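A Table Is the First Thing I Ask About

Kieran Dunne has furnished shared workrooms for 14 years, and he does not like the word "designer". He prefers to say that he puts tables where people can use them. We met at the office of Stougaard, the small firm where he works with two colleagues, and talked for most of a morning.

I asked him first how he begins with a new room. "I ask what people put down when they come in," he said. "Their bag, their book, their cup. If they have no place for these things, they will use the working table, and then by noon you have no working table." For this reason he always draws the side tables before the big ones. His clients find this strange, he told me, and some of them say so.

He learned it on a job for a company named Onance, where he ordered big desks and forgot everything small. After a month the people had carried in boxes from the storage room and were using them as side tables. "I was ashamed, but I also learned more from the boxes than from my school," he said.

Dunne is not against cheap furniture. He showed me the page for Room 303 in his order book, and most of the lines were second-hand. He spends the money on chairs, and he likes a high back with mesh. "Foam gets tired. Mesh gets tired also, but later," he said. About tables he is less strict – a dark wooden top on metal legs is enough for him, if it does not shake when somebody leans on it.
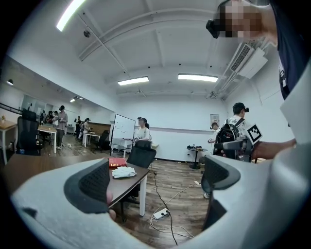 KUDENDEN, November

A shared room is never tidy while people are in it, and Dunne does not try to make it so. A red book lying flat on the table, a crumpled white cloth or paper towel next to it, these do not trouble him. "It is a table. I would worry if it had nothing on it," he said.

He was happier to talk about the small round side table, black, on its single pedestal. He chooses this form because four legs catch the feet of people who walk past. The whiteboard on a rolling frame is another habit of his. He used to fix the boards to the wall, until a client asked him to move one and he spent 20 days waiting for the painter.

"With wheels, the people decide," he said. "I come back after some weeks and the board is in a place I did not think of, and usually it is a better place."

I asked him about the walls, and he became a little careful. He likes one small framed poster at the height of the head, and then he stops. He had a long disagreement over this with the owners of Skakska, who wanted pictures on every side. They got them, and he still visits the room. "I sit with my back to the worst one," he said.

Before I left, he turned over the chair I had been sitting on and tightened a screw under the seat.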